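**Apr 18, 2021 - bimanual cell, bag handling, planner side**

Picked up from Orest's branch. Shared-workspace check between left and right arms was still running on the old link capsules, so the planner rejected most pregrasp pairs where both grippers sit close together over the middle of the table. Swapped in the tighter capsules Wilma fitted for the wrist and gripper and replayed the stored queries. Of 257 pairs, 231 now pass. The remaining rejects look legitimate: wrist to wrist, both arms reaching across center.

Cable is not in the collision model. Greer wants a swept volume for it. For now I cap wrist rotation in the joint limits file and leave it there.

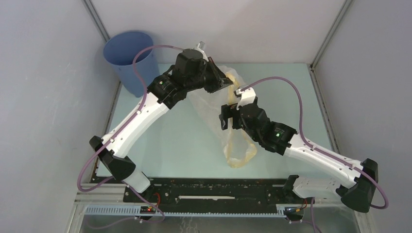 Perception is the weaker half. Depth on clear film is mostly holes, so the segmentation mask comes from color only and the grasp height is taken from the table plane plus a fixed offset. Works on flat film, poor on anything crumpled. The handle loop detector in Hervieu fires on wrinkles as well as loops - raised the score threshold, no retraining yet.

Control loop notes:

- Left and right command streams drifted apart under load. Both now stamp from the same clock in `bitetti_bridge`.
- Node limit set to 4000 per query. Past that the planner returns nothing useful and we should resample the grasp.
- Gripper close now waits on measured position, timeout 20 ticks. Used to wait on the command echo, which told us nothing.

Open:

- Dennis to check whether the Tilton logger drops frames when both arms replan at once.
- Merge capsules to main after Elspeth reviews. Keep the old file, Trenside still loads it by path.
- Offset should be per-object config, hardcoded in `grasp_height.py` at present.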